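Filed under: Housing grants / Progress reports

Bathroom Repairs for Older Tenants: Second Report to the Mutiso Fund

The fund asked us whether small bathroom repairs keep older tenants in their homes longer. We still can't say. We have spent most of the first payment and fixed a lot of sinks, and I would be careful about claiming more than that.

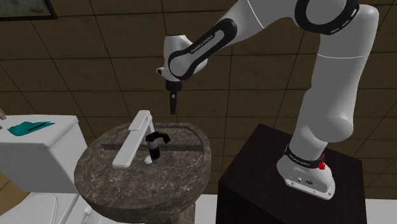 BRERKPORT, 2018-11-01

We wrote to 1,027 households and heard back from 190. Work is finished in 116 homes. Our first report called this "strong demand." I don't think it is. Most people never answered, and the ones who did were often already on the landlord's repair list, so we may be paying for jobs that would have been done anyway.

Calum Semple's crew did the plumbing and kept to the price. Grab rails went slower. Drunent sent brackets that didn't suit the old plaster walls, and 60 homes are waiting for the right ones. Drunent promises delivery this month. It promised that last time too. 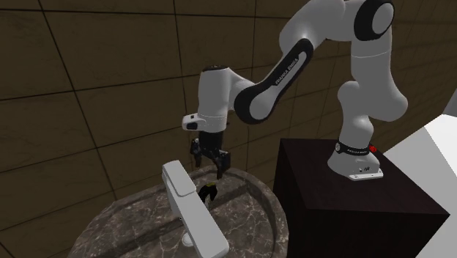

2 min read

The tenant survey worries me more. Chrysanthi Katsaros wrote good questions, but they were asked by the same people who did the repairs, often the same afternoon. Of course the tenants were pleased. We would like to ask again in the spring, by phone, using callers who had no part in the work.

We are not asking for more money yet. We ask to move what is left of the printing budget into those calls, and to hold the second payment until the rails are up.

Iraís Esquivel, program lead

Comments (3)

Ye-rin Oh: Can you share the survey questions? We had the same trouble in Cinano.

Oldřich Dvořáček: My mother is still waiting on her rail. Two letters, no date.

Calum Semple: Oldřich, send me her street and I'll check the list.

Contact us | © 2018 Brerkport Home Repair Project | Back to top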